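Building Services 2: Interior Care
Handout 4
Dust on Furnishings and Decorative Surfaces

Read before the practical. Sections 1 to 3 were covered in the lecture. Section 6 was not and may be tested.

1. What settles indoors

Indoor dust is a mixture. In an occupied building the main parts are textile fiber, skin flakes, soil carried in on shoes, paper fiber, and soot or pollen from outside air. The proportions depend on the use of the room. A reading room produces paper and textile fiber. An entrance lobby collects mostly soil. A dining room adds a fine film of cooking oil, and this film changes how everything else behaves.

Two properties matter for cleaning: particle size and stickiness. Coarse particles fall quickly and are found on floors and low shelves close to where they entered. Fine particles stay in the air for hours, travel with the ventilation, and settle on any surface facing up. They also collect on vertical surfaces near supply vents and on electrically charged plastics.

Dry dust on a clean surface is held weakly and can be lifted with air or a soft brush. Dust on an oily film is held firmly. Brushing it spreads the film and leaves streaks. Decide which case you have before choosing a method.

2. Rate of buildup

The rate of buildup is measured with a settling plate: a clean glass slide left at a known height and then read for loss of gloss. The reading is compared with that of a clean slide. In the Bellow building exercise, slides were placed at desk height, on top of the cabinets, and beside the return grille. Keep your sheet from that exercise. You will need the cabinet readings for the schedule in section 6.

Factors that raise the rate:
Foot traffic through the room
Carpet older than its rated life
Open weave drapes and upholstery
Filters past their change date
Relative humidity low enough for static charge

Factors that lower it:
Entrance matting long enough for several steps
Closed storage
Vacuum work done before surface work, with a wait between the two

The wait is often left out of written schedules. A vacuum with a poor exhaust filter puts fine dust back in the air, and surfaces wiped immediately afterward will be covered again. Allow 20 minutes after vacuuming a carpeted room before wiping.

3. Surface classes

The course uses 4 classes. Use these terms in your reports.

Class A, hard and sealed. Glass, glazed tile, powder coated metal, laminate. Damp wiping is safe. Edges and joints need attention, as liquid can reach unsealed board through them.

Class B, hard and open. Unfinished wood, unglazed ceramic, raw stone. Use dry methods first. Damp wiping only after a spot test.

Class C, flat textile. Upholstery, screens, drapes, fabric panels. Vacuum with a screened nozzle at reduced suction. Work along the weave.

Class D, complex form. Any item with many small surfaces that overlap: pleated shades, basketwork, carved frames, chandeliers, artificial plants and flowers. The surface area is large for the size of the object, much of it is hidden, and the parts may be of different materials joined by glue or wire.

Class D is the subject of the rest of this handout.

4. Complex forms

The difficulty with Class D is access. A cloth reaches the outer surfaces only. The hidden surfaces keep their dust and release it when the item is moved, so that an arrangement that looks clean on the shelf will shed onto the shelf when lifted. For this reason Class D items are taken to the work area for cleaning and are not treated in place, unless they are fixed.

Lift an arrangement by its container. Loose stems are held low, near the base, where the core wire is thickest. Holding by the head or by a leaf puts the load on the weakest joint.

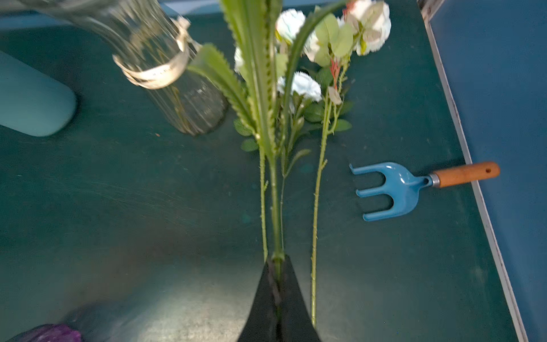

Material has to be identified before any liquid is used. Petals may be polyester, silk, rayon, paper, latex, or molded polyethylene. Polyester and polyethylene tolerate water. Silk and rayon may lose shape or bleed dye. Paper will not survive wetting. Latex becomes sticky with age and should be handled as little as possible. If the material cannot be identified, treat it as paper.

Dye test: moisten a white cotton swab, press it on the underside of a petal or leaf for a slow count of 20, and inspect the swab. Any color is a fail. Repeat for each color present, as different parts of one stem are often dyed in different baths.

5. Methods

5.1 Air
Use a hand blower on its lowest setting, cold. Work from the top of the item downward, outdoors or in front of an extraction hood. Compressed air from a shop line is not permitted in this course. It strips flocking and drives particles into seams.

5.2 Brush and vacuum
Hold a soft brush in one hand and the vacuum nozzle in the other, with the nozzle kept clear of the item. The brush loosens and the nozzle collects. Cover the nozzle with nylon mesh to catch detached parts. The Shearer bench unit has a suction dial numbered to 9; set it to the lowest mark that still holds a tissue against the mesh.

5.3 Dry cloth
Suitable for broad leaves and smooth stems only. The Dundix cloths in the store are untreated and may be used on all classes. Do not substitute the treated floor cloths, which leave a mineral oil film. Support the back of the leaf with the free hand and wipe from the stem toward the tip. On a toothed or fringed edge, wiping toward the stem catches the fibers and frays them.

5.4 Damp cloth
For items that passed the dye test and carry an oily film. Dilute Clenano concentrate to the strength on the wall chart, wet the cloth, and wring it until it no longer drips. Follow with a second cloth and plain water. Detergent left behind attracts dust and shortens the time to the next cleaning.

5.5 Immersion
For molded polyethylene only, and only where the core wire is fully coated. Exposed wire rusts and the stain moves up the stem. Drain with the head down. Do not use heat to dry.

6. Frequency and scheduling

Frequency is set from the settling rate, the visibility of the item, and the risk of damage in each cleaning. Every cleaning wears the object. For fragile Class D items the third factor usually dominates, and the correct response to a high settling rate is to move the item or cover it.

The working procedure is as follows.

Find the settling rate for the position from your Bellow sheet.
Assign the item to a class. A mixed item takes the class of its most sensitive part.
Read the base interval from the table on the course page.
Double the interval if the item failed the dye test and can be cleaned only by air.
Halve the interval if the item stands in a food area.

A large site may hold 2,000 or more scheduled items. At that size a list by item is unworkable and the schedule is written by zone, with Class D items entered as exceptions under each zone. The exception entry gives the material, the result of the dye test, the permitted methods by section number, and the month of the last full cleaning. Entries without a dye test result are limited to 5.1 and 5.2.

Seasonal items are cleaned before storage. Dust left in place through a humid August in an unconditioned storeroom can bond to the surface and may support mold on paper and rayon parts. Pack upright in ventilated boxes. Sealed plastic bags hold moisture and are not acceptable.

7. For the practical

Bring the settling sheet, a soft brush, and cotton swabs. Mesh and cloths are supplied. Each bench will have one item from Class C and one from Class D. Record the class, the material of every part, the test results, and the method used. Write "not identified" where you are unsure of a material. A wrong material loses more marks than an open entry.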